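About Skadura

Skadura makes grippers for picking up soft things. We started with hard things, which were easier, and which plenty of other firms already picked up very well. Clothes were less crowded. We now understand why.

Our workshop sits at the back of the Skuretstead building, past the loading door and up the ramp. The work is split between 2 teams. Detedent is the hand-held side: a person carries the gripper and does a household job with it, and we keep the record of how the job went. Hứa is the robot side, which gets to study that record and then do the same job more slowly.

Every February we hold an open day. The last one brought in 200 visitors, a good number of whom had come for the building's free parking and stayed for the laundry. We don't mind. A demonstration runs 90 minutes with a break for coffee, and people are welcome to leave during the coffee. Some do.

The main event is the bed. We could use a lab bench, and for a while we did, but a bench is flat and polite and has very little in common with where clothes end up at home. A duvet gives way under the cloth and has folds of its own. Working out where the bedding stops and the garment starts takes up most of our week. 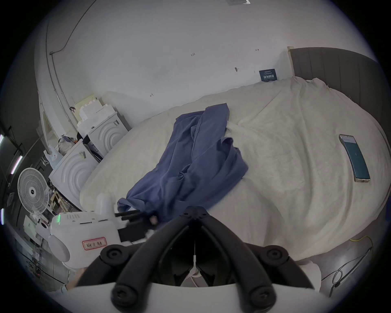

Lan wrote to us after her visit that she had expected something out of a movie and got something closer to watching her teenage son tidy his room, except that the robot kept at it. She also asked if it did fitted sheets. It does not do fitted sheets. We have passed the question to Hứa, where it was received quietly.

Visitors can try the Detedent gripper themselves. It has two fingers, and most people find their first sleeve harder than they expected. Children are better at it than adults, and engineers are the worst, as they stop to ask about the hinge.

School groups and clubs can book a demonstration at other times of the year. Mornings before 10 are best, when the workshop is quieter and the staff are more hopeful. Wear shoes you can stand in, mind the cables, and please don't fold anything to be helpful - we will only have to mess it up again.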